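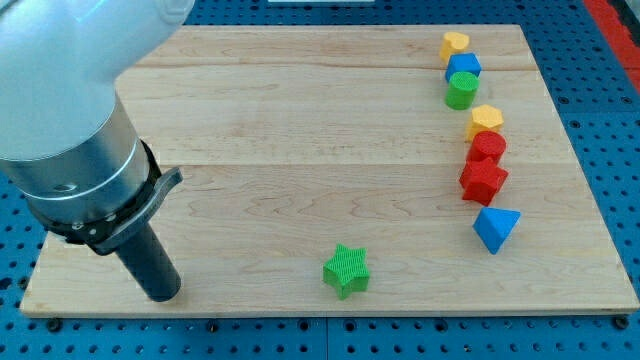 Robot arm over a wooden board on a blue pegboard surface.

Visit to the Gravum Home Organisation Fair, Flosari

On December 6, 2018 the association sent a delegation to the Gravum fair, held in the main hall at Flosari. Entry was by registration, and some 200 members of the trade attended.

The morning was given over to talks on household storage and paperwork. The session on clearing a family home after a bereavement was full, and the speakers took questions for a further 15 minutes. Members asked chiefly about written agreements with clients and the safe handling of private letters.

Darko presented its drawer dividers and label sets, which are sold in 2 sizes. Fellell showed a booking service for sole traders, with room for 3000 client records. The delegation found the service clear to use but considered the yearly fee high for those working part time.

Signs to the smaller rooms were poor, and several visitors missed the start of the wardrobe workshop. The handouts from that workshop may be requested from the association office until the end of December.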